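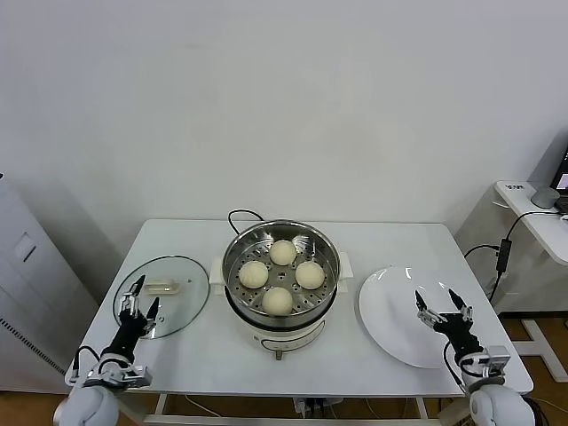
Electric steamer for buns: crowding, wet bottoms and where to put the lid

Posted October 31, 2024 by mantou_mike in Small Appliances

I retired my bamboo baskets in September and have been using a plain white electric steamer with a stainless inside and a perforated metal tray. It sits on the table and I don't have to tie up a burner. Four round buns go in per batch, one at the back, one at the front and one on each side, with small gaps between them.

Two questions. First, is four the limit for a tray like this, or are people fitting more? Second, the bottoms come out a little tacky and sometimes the skin stays behind on the holes. I have been putting them straight on the metal with no paper. The dough is a basic one, yeast, a bit of sugar, and it rises fine.

The lid is glass, which I like for checking, but it drips when I lift it.

---

rimshot508 wrote:

Four is right. You could squeeze a fifth one in the middle, but buns swell, and once they touch you get torn sides when you pull them apart. If you need more, make them smaller. I weigh the dough and never had luck squeezing in extras at full size.

For the sticking, use paper. Cut squares a little bigger than the bun, set each bun on its square for the second rise, then move paper and all to the tray. You handle the dough less that way too.

---

Kurnelov wrote:

I disagree on paper. It covers the holes, and the steam has to go around. I wipe the tray with a thin coat of neutral oil on a paper towel and put the buns straight on it. No sticking in two years, and cleanup is a quick wash while the tray is still warm.

Wet bottoms are usually too much water underneath. If it boils up through the holes, the buns sit in it. Check your fill line.

---

rimshot508 wrote:

Paper squares with gaps between them leave plenty of holes open. I've done it both ways. Oil leaves a yellowish ring on the bottom of a white bun.

---

Kurnelov wrote:

Then you are using too much oil.

---

mantou_mike wrote:

I was filling it pretty high so I wouldn't have to add water between batches. I'll drop the level and try one batch with paper and one with oil.

---

steam_and_starch wrote:

On the lid: when the time is up, turn the heat off and leave the lid on for a few minutes. Then tip it away from you so the water runs to the far side, and move it off to the side in one go. Don't hold it over the buns while you look at them. Every drop leaves a dimple.

I set mine glass side down on a folded towel. Some people put it down handle side down so it doesn't fog the table, but it rocks.

Have the plate ready on the other side before you open anything. I keep lid on the left, steamer in the middle, plate on the right — I'm right-handed, so the tongs never cross over the lid. Silicone tips, or you'll mark the skin.

---

pantry_ern wrote:

I would skip the plate. Hot buns on a glazed plate sweat underneath and you end up with the same tacky bottom you were trying to avoid. Wire rack for a couple of minutes, then the plate.

---

steam_and_starch wrote:

Fair point if they're going to sit. At my house they don't. Straight to the plate and on the table.

---

lowcounter wrote:

Where do you all plug these in? Mine has a short cord that comes out the back, so it has to live near the wall, and the steam goes right up under the cabinets. The paint is starting to lift.

---

pantry_ern wrote:

Pull it out from under the cabinets. A table against a bare wall is better than a counter for this. Keep the cord behind the unit where nobody reaches over it.

---

mantou_mike wrote:

Update. Less water fixed most of it. The paper batch came off clean, and the oil batch also came off clean but one had the ring rimshot508 mentioned. I'm going with paper. Kurnelov, I probably did use too much oil.

Thread closed to new replies. Comments remain open.

Comments (3)

doughboy_lacson: Cabbage leaves work too, and you can eat them after.

teaspoonful: Does anyone reheat frozen ones in these? I do it from solid and just give them longer.

Ernstead: Yes, same here. No need to thaw.

Contact the moderators | Copyright 2024 Wevalura Kitchen Forums | Back to top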